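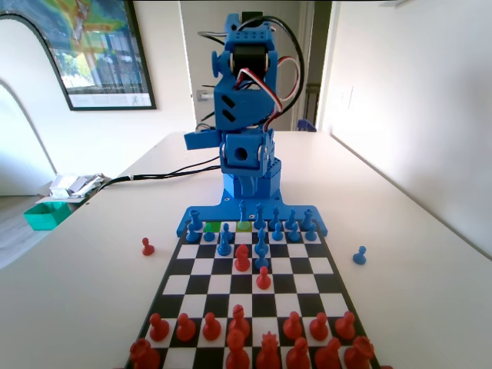

Blue and red sets on the board, a few moves in. Fifteen pieces a side.

Home Games Kids Printables About

How to Play Through an Opening on a Real Board

by Rosalinda Talavera

Reading an opening out of a book is slow work if you only look at the diagrams. Setting it up and moving the pieces by hand takes longer the first time, but you remember it. You need a board, a full set, a pencil and 15 minutes.

1. Turn the board the right way

Each player should have a light square in the right-hand corner. If yours is dark, give the board a quarter turn. Leave some bare table on both sides for captured pieces and the book.

2. Decide which color is White

Books always say White and Black, whatever your set looks like. With a red and blue set, pick one and write it inside the box lid. We use red for White at our house. My nephew Jhun Calimlim does it the other way, and we have lost whole evenings to that.

3. Set up the back rows

Rooks go in the corners, then knights, then bishops. The queen starts on a square of her own color, so the White queen is on light and the Black queen is on dark. The king takes the last square. Pawns fill the row in front.

4. Play the moves out slowly

Read White's move, make it, then read Black's. Say the square out loud if it helps. Beginners mix up the files when they are sitting on Black's side, so sit on White's side until you can find any square without counting.

When two pawns meet head-on in the center, stop. Neither one can move forward, and a pawn only captures on the diagonal. Look at which bishops have open lines now and which ones are stuck behind their own pawns.

5. Check the count after a trade

Put captured pieces next to the board in two groups. After an even trade of one piece each, both sides should have 15 left. If the numbers are off, somebody skipped a capture - go back to the last position you are sure of.

6. Stop at move 8

By then most of the knights and bishops are out, and one side has often castled. Write down the position and what you would play next, then compare it with the book.

7. Go back and do it from the other side

Same moves, other chair. Pawns that looked safe from White's side can look like targets from Black's.

Put the kings away first. They are the ones that go missing.

13 comments | 8 shares

Previous Next Back to Games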